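How to Clear a Desk Without Buying a Whole Organizer Set

Every desk organizing guide I have read starts with shopping. You are told to get the matching trays, the drawer dividers, the little riser for the monitor, and only then to look at what you own. I think that order is backward, and I suspect the people selling trays know it.

I bought the Posteck starter set a few years ago. It came with a lot of compartments and I filled every one of them, mostly with things I should have thrown out. The method below costs close to nothing and takes an afternoon the first time.

Step 1. Take everything off

Everything, including the lamp if it unplugs easily. Put it on the floor or the bed. Don't sort as you go. If you sort as you go you will be reading an old phone bill within ten minutes.

Wipe the top down with a damp cloth and a drop of dish soap. Skip the special desk sprays. I tried one from Cesero and couldn't tell the difference from soap, apart from the smell.

Step 2. Put back one container

One, and keep it small. A clear one is easier to live with than a solid one, as you can see what has sunk to the bottom. Food tubs, old candle jars and the bins that cotton swabs come in all work fine.
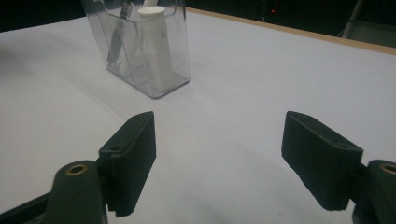

Issue 58, page 2

Set it toward the back of the desk, on the side of your writing hand, and leave it alone for now. The urge to fill it right away is strong. I would wait until the next step is finished.

Step 3. Test every pen

Get a sheet of scrap paper and scribble with each one. Give a dead pen two tries and then let it go. Running the tip under hot water is a popular tip and I have never had it work for longer than a day.

Then pick the pens you reach for. Most people use two, maybe three if they mark things up in color. The rest go in a drawer, or in a bag for a school or a front office that always seems to be out of them. Resist the idea of a "backup" cup. A backup cup is how I ended up with a shoebox of hotel pens.

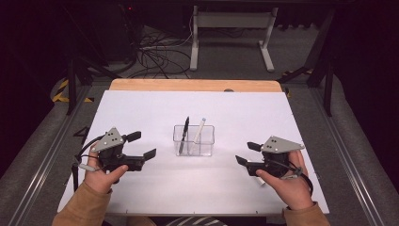
Two pens, one clear container.

Step 4. Deal with the paper

Make two piles: needs an answer, and needs keeping. Anything that fits neither goes in recycling, or through the shredder if it has an account number on it.

I am not convinced by color-coded folders. The Villca system has a tab for every kind of paper you could own, and it does look good on a shelf, but you have to remember what green means. A plain folder marked "May" for things due in May has done more for me than any of it.

Scanning is fine if you will really do it. I scanned 792 pages one winter and have opened maybe four of them since – so be honest about whether you want the paper or just want to feel you have handled it.

Step 5. Bring back the rest, slowly

Put the lamp and the computer back today. Leave the other stuff where it is until you need it. When you go and fetch something, it has earned its place. Whatever is still on the floor after two weeks can be given away, stored or tossed.

Some guides say one week. That seems short to me if you pay bills monthly or only print things now and then.

What about cables?

Twist ties from bread bags. The Fullis clips are decent but the sticky backing left a mark on my desk, and it took rubbing alcohol and a lot of patience to get it off. If you do use clips, try one on the underside first.

Will it last?

Partly. Mine creeps back to a mess every couple of months and I do steps 1 and 3 again, which takes roughly half an hour. I don't believe anyone who claims their desk stays clear forever on the strength of one good afternoon.

Last updated March 21, 2026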